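Kumden reissues Eichhorn workbook

Kumden will publish a revised edition of the Eichhorn self-study workbook in March. The new text has 165 pages and 13 chapters.

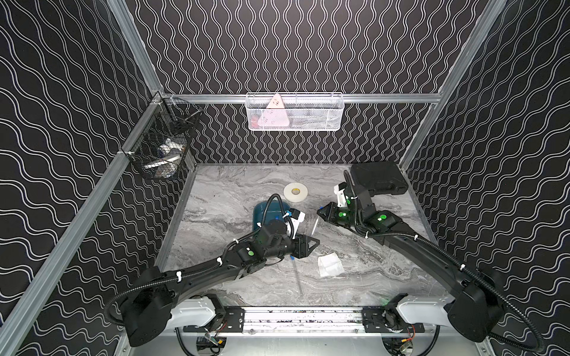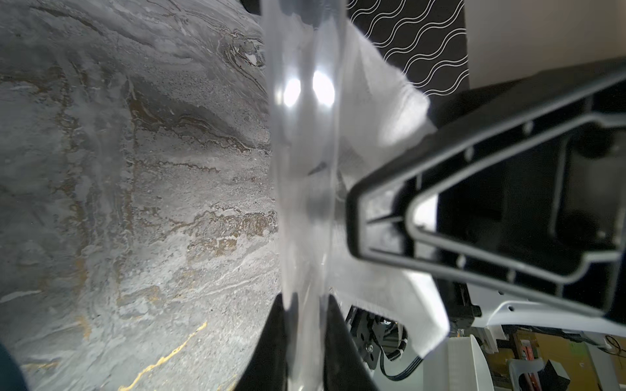

Each chapter sets one task of 90 minutes, with space for written answers. The section on goal setting has been rewritten - the index is also new. An audio version, produced by Drotonus, follows in May. Kumden's Hulstead warehouse holds 642 copies of the earlier edition, which stay on sale at the old price.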